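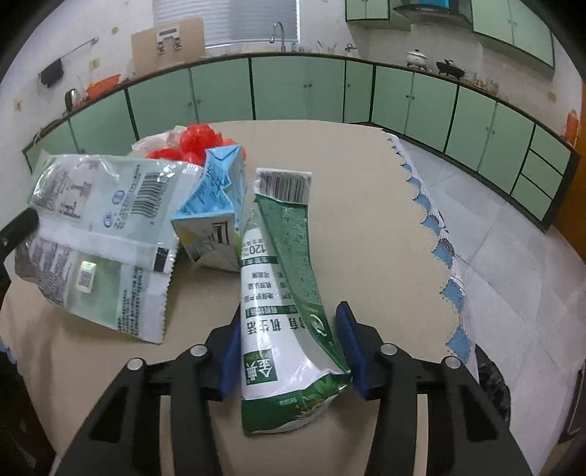 # skakora-index

A who's-who and chapter log for the Skakora crime novels by Dorottya Antal, kept as plain CSV files so you can open them in anything. I started it when I was halfway through the third book and could not for the life of me remember who owned the ferry. If you've read these you know the feeling – everybody in Posdale has a cousin, and the cousin always matters two books later!

There are seven novels so far and all of them are covered. The short stories aren't (see further down).

Last full pass through the files: 2024-05-06

## What's in the repo

- `people.csv` – one row per named character, with the book and chapter where they first show up
- `chapters.csv` – one row per chapter, with the point-of-view character, the main setting and a one-line note
- `places.csv` – streets, farms, bars, the two police stations, the quarry
- `aliases.csv` – nicknames, maiden names, and the business with the twins in book five
- `spoilers.csv` – who did it, who died, who only looked dead

Spoilers live in their own file on purpose. You can read the other four safely if you stay at or below the book you're on, so filter on `book` before you start scrolling. I've tried hard to keep the notes in `chapters.csv` clean, but if one of them gives something away, please tell me and I'll reword it.

## Columns you might trip over

`book` is the order of publication. The fourth novel, *The Carkton Road*, is set before all the others, and I went back and forth on this for ages, but most people read them as they came out and so did I. If you want story order, sort on `story_order` instead.

`pov` is blank when a chapter hops between heads. That happens a lot in the flood chapters of book six, and I'd rather leave a gap than pick a winner.

`first_seen` means seen or named, whichever comes first. Inspector Szekeres is talked about for 22 pages before she walks into the bar, and she gets the earlier chapter.

`mood` is just my opinion. I gave each chapter one word when I finished it, usually late at night, and some of them make no sense to me now. "Soupy" appears more than once. Ignore the column or enjoy it, but please don't build anything on it. 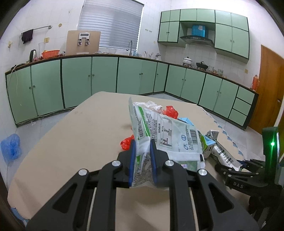 The other thing with the columns is spelling. The early paperbacks and the later reprints don't agree on names: Posdale has a Mill Lane that turns into Mills Lane, and the sergeant loses an accent somewhere. I follow the reprints everywhere and put the old spelling in `aliases.csv`. If you only own the old paperbacks, search there first.

## How I made it

By hand, with a pencil and then a spreadsheet. I read each book once for fun and once for the log, and the second read is where the real work is. Szabolcs Somogyi went through the first three books after me and caught a pile of mistakes, including a dead man I had giving evidence at the inquest (in my defense, the chapter is a flashback and it's a very confusing one). Books four through seven have only had my eyes on them, so trust those rows a little less.

There's no text from the novels in here beyond names and chapter titles. The notes are in my own words. Please keep it that way if you send changes – no quotes, even the good ones.

## Known gaps

- The short stories. I own one of them, in a magazine that has lost its back pages.
- Chapter numbers in book two. The reprint splits the wedding chapter in half, and everything after it is off by one if you have the older copy.
- Minor characters in the trial scenes. The jury gets names and almost nothing else, so I gave up on them.
- Ages. I had a column for these and took it out, as the dates in book four can't be squared with the ones in book one no matter how you do it.

## Using it

Take it, change it, print it out and stick it in your copy. I know of one book club that runs its fall meetings off `people.csv`, and they get through a novel a month, 50 pages at a sitting. If you put it online somewhere else, a link back would be nice.
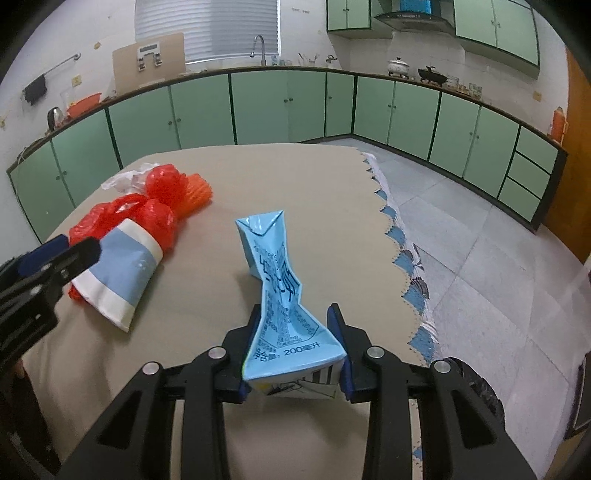
*A light-blue drink carton, creased at the middle.*

## Sending fixes

Open an issue with the book, the chapter and which edition you have. The edition really does matter! Pull requests are fine too, but one book at a time, please, or I lose track of what I've checked.

If you disagree with me on who counts as the lead in *The Carkton Road*, you're welcome to say so. I think it's the ferryman, Szabolcs thinks it's the town, and the `lead` column says "disputed" until one of us gives in.

Book eight is due in October. I'll add it once I've read it twice, so give me until the end of the year.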